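Print this page | E-mail this page

Livstead Members' Forum – Shop Display and Fittings

Codex
Members are invited to comment on the pegboard layout for hand tools. Packaged pliers should, in my view, hang by the card.

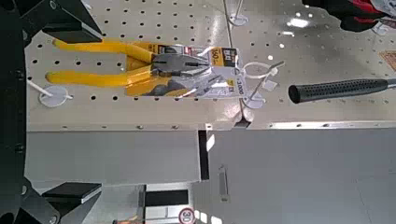

Yellow-handled pliers on the pegboard, with price tag.

Trutville
The principle is accepted. I would ask, however, that the adjustable wrench be given more room beside the pliers. 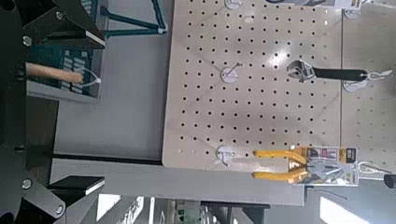
Mak disagrees – wide spacing wastes board, and a branch carrying 1,000 lines cannot afford it.

Codex
The hooks with round bases may be moved at any time. Spacing should be reviewed each August. 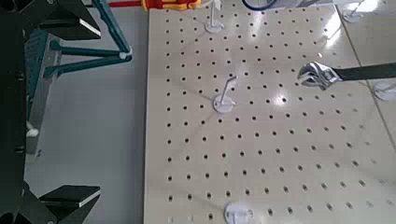 Trutville would prefer a fixed plan, as frequent changes confuse regular customers.

Codex
A fixed plan is acceptable for the upper row only. Scissors and the wrench may remain there.
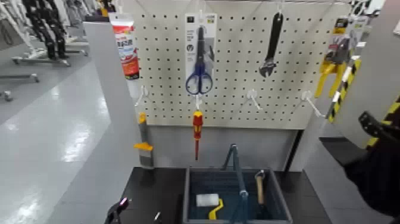
Category: Lower Rows and Counter

Mak
Empty hooks should be filled before the tray on the counter is used for stock. I maintain my objection on spacing.

E-mail this thread | Print this thread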